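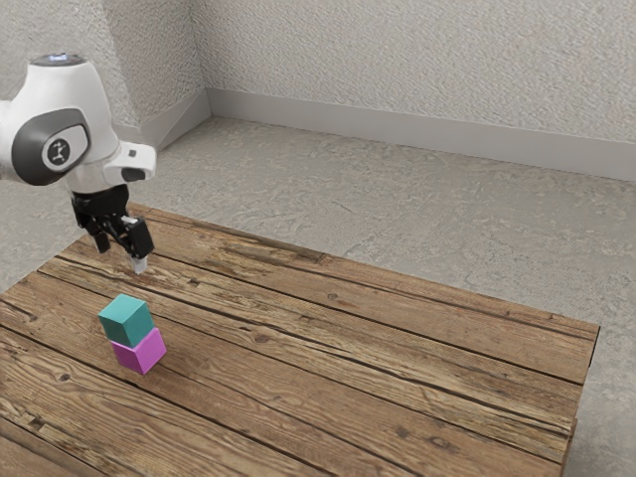

先交代一下，我不是科班出身，白天在一家做包装设备的小公司写文档，晚上才有空折腾机械臂。Kilgate 的这套仿真练习包，我是年初一月买的，断断续续用到现在，总算攒够了话可以说一说（可能说得有点多，各位慢慢看）。

安装比我想的顺利。下载完解压，照着说明一步步来，泡杯茶的工夫就能打开第一个场景了。练习一共 14 课，从移动手臂、开合夹爪讲起，到第二课就让你摆弄两个方块，一个青色一个洋红色，把一个叠到另一个上面。听着像哄小孩的，可我足足练了两个晚上！方块稍微叠歪一点，心里就别扭，非得重来不可。

我特别喜欢它的木桌面，纹理、裂缝、木节都做得很细，看久了真想伸手去摸一摸。

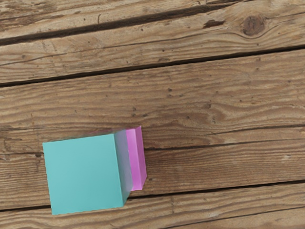 视角也可以换，这一点对我这种空间感差的人帮助很大。两个方块一前一后挨着的时候，换个角度再看，远近才算心里有数。每个任务可以连续跑 100 次，位置随机变化，跑完会给一份记录，哪次成了哪次没成，翻起来很方便。

不满意的地方也有。中文说明翻得生硬，“夹爪”和“抓手”混着用，我对着英文版才看明白。另外我那台旧笔记本风扇响得厉害，家里人来问过两回。论坛里有位叫 Zaid Khasawneh 的网友帖子写得极耐心，我好几个设置都是跟着他改的，在这里谢谢他。

价钱是 532 元，一次买断，后续课程更新不另收费。之前我还试过 Cunix 的同类产品，功能更多，菜单也更深，我找个重置按钮都要找半天，最后还是回到了这一套。想入门又暂时不打算买真机的朋友，我很愿意推荐。第九课的抓取速度记得先调慢一档，默认值对新手来说太急了。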